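About Sidance

Hello, and thank you for finding your way to us. Sidance is a small firm in Skadville, and we make one thing, a folding kit for laundries, hire shops and second-hand clothing warehouses. It's an arm, a wrist camera, a gripper with soft pads and the software that ties them together, and it bolts to a table you probably already own.

We began as a repair business for pressing machines. Horácio Prata, our founder, spent years driving between laundries with a boot full of spare belts, and at nearly every stop he saw the same people folding the same things by hand well into the evening. He built the first folding arm in the back of the workshop one October and it was dreadful (tea towels only, and it dropped a good many of those). The second was better, and the one we sell now is descended from it, though it has inherited very few of the parts.

Our first proper customer was Dmytriv, who sort and resell used clothes, and they are still with us. They told us early on that towels were all very well but what they had most of was jeans. Denim is thick, it springs back, the seams pull the cloth about and no two pairs have worn in the same way. We spent a long while on jeans after that and we're rather proud of how the kit copes with them.

The standard kit comes with 2 sets of gripper pads and a day of training at your own premises, usually on a Monday if that suits you, as we like to have the rest of the week free for telephone calls. We suggest it for places folding around 400 garments a day or more. If you handle fewer than that, do still ring us, and we'll tell you plainly whether it's worth your money. Larger sites may prefer the Sastusach table, our twin-arm version, which takes up more floor and needs its own socket.

Everything is put together and tested here in Skadville, and the person who answers the telephone has very likely built one. Visitors are welcome at the workshop, so bring a bag of your own clothes and we'll put the kettle on.

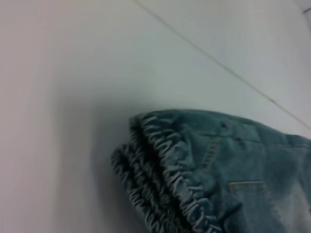

If you'd like to come, a short call the day before is plenty of notice, and there's parking in the yard behind the building.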